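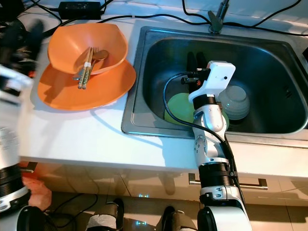 One of the two arms at the sink of the practice kitchen in Plaltdale, with dishes on the counter beside it.

Kitchen robot in Plaltdale gets a new service routine

Wednesday, September 21, 2022

The dishwashing robot in the practice kitchen of Ostura has a new maintenance plan, and the technicians say that it already saves them work. The plan was written by Kaisu Partanen and Salim Bakilana, who look after the machine together.

The robot has two arms and came to the Plaltdale site in February. It takes plates and bowls out of a sink, one after another, and a gripper which works that close to water needs more care than one which handles dry boxes. In the first months the team checked the arms only when something went wrong. Twice the gripper on one side began to close late, and both times the reason was the same: the cable to the gripper had been pulled a little each time the wrist turned, and its plug had become loose.

"We changed the cable two times before we understood that the cable was good and the path of it was bad," said Partanen. The cable now has a longer loop near the wrist, so that it can follow the arm down into the basin without pulling.

Under the new plan, the gripper fingers are taken off and cleaned after every 200 pick-ups. The screws on the arm covers are checked by hand once a week. After 2000 pick-ups the wrist joint is opened, dried and greased, and the arm is calibrated again against the rim of the sink. This last job takes around 6 hours — most of it is waiting for the joint to warm up and running the test movements slowly.

Bakilana keeps the record in a paper notebook next to the sink and copies it to the computer on Fridays. The most recent full service was done at 2125 pick-ups, a little later than planned, as the right grease had to be ordered from Gamau, the supplier.

Nobuhle Mokoena, who leads the kitchen project, said that a second set of fingers will be bought this year. With it the worn pair can be replaced at once and cleaned later. She would also like to have a better seal at the wrist, but this depends on the price.

The same plan will be given to the Kariuki site, where Kipchumba Mrema is now preparing a similar machine.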